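# The Cult of the Clean Table

The pitch came to me, as most pitches do, on a Wednesday, and it promised that a clear table would change my life. The sender was Trendbridge, a consumer trends outfit that has never met a household habit it couldn't turn into a movement. This one is called the reset. Before bed, you return every surface in your home to zero. In the morning, the pitch said, you wake up to possibility.

I wake up to coffee, and I have done that next to a clean table and next to a filthy one. The coffee was the same.

Still, I gave the reset a fair trial. For 40 nights I cleared the dining table down to the wood. I also read the books, or the parts of them that weren't photographs of bowls, and I listened to more podcasts on the subject of baskets than I would wish on anyone.

The first thing I noticed is how much of this advice ends at a cash register. Brikex, which sells stacking bins in colors named after kinds of weather, offers a free quiz on its website to find your "surface personality." I took it two times. Once I answered truthfully, and once I answered as a person who owned almost nothing and wiped the counters for fun. Both of us were told to start with the large bin set. 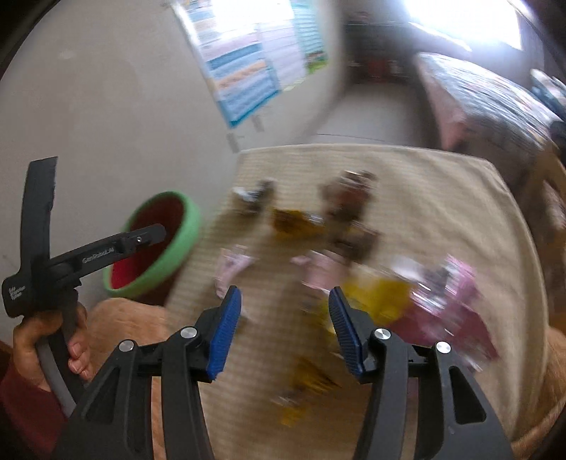
*Wrappers and small items on a checked cloth: by the rules of the reset, all of it goes before bed.*

The second thing is how little anyone in this business wants to talk about what tables are for. People eat at them. They open mail, fix eyeglasses, wrap presents, do taxes and lose the tape. A table with stuff on it is usually a table that got used that day. The reset treats this as a failure to be corrected by ten at night, which is when I'd like to be asleep.

Fans of the method will tell you that clutter causes stress. Maybe so. I can believe that a person who is already stretched thin looks at a heap of junk mail and feels worse. But the books slide from there to a much bigger claim, that clearing the heap will fix the stretching, and they slide very fast. One of them does it inside a single paragraph. If you're short on money or sleep, or you have small children, a bare table gives you a bare table and 20 fewer minutes of evening.

And somebody has to do the clearing. The guides are shy on this point. They say "we" a lot, as in "we gather our loose items." In most homes I know, "we" is one person, the same person who buys the groceries and remembers the dentist. A nightly ritual sounds lovely until you ask whose night it is.

The most expensive end of the trend drops the chore and sells the furniture instead. I spent an afternoon in October at the Pavlović showroom, where a dining table called the Alter has a hinged top and a shallow well underneath. You sweep everything into the well and close the lid. It costs $3,000. The hinge is very nice — I opened and closed it more than I needed to — and I'd guess that by the end of the first month the well holds dead pens, a takeout menu and the warranty card for the table.

My grandmother had the same thing. She called it a drawer.

I will admit to some benefits. I found a library card. I stopped setting my mug down on the electric bill. For up to a week, I liked walking into the room in the morning, and I told people so, in the slightly glazed way of someone who has taken up running.

Then it became one more job. By the third week I was carrying the pile to a chair, and by the fourth the chair was full and guests were sitting on the stairs. The table looked great. I took a picture of it, cropped out the chair, and sent it to my sister, who asked where I'd put everything.

I've gone back to clearing the table when we need the table. Some nights that means pushing the mail to one end and eating at the other. Trendbridge has since written again, about closets.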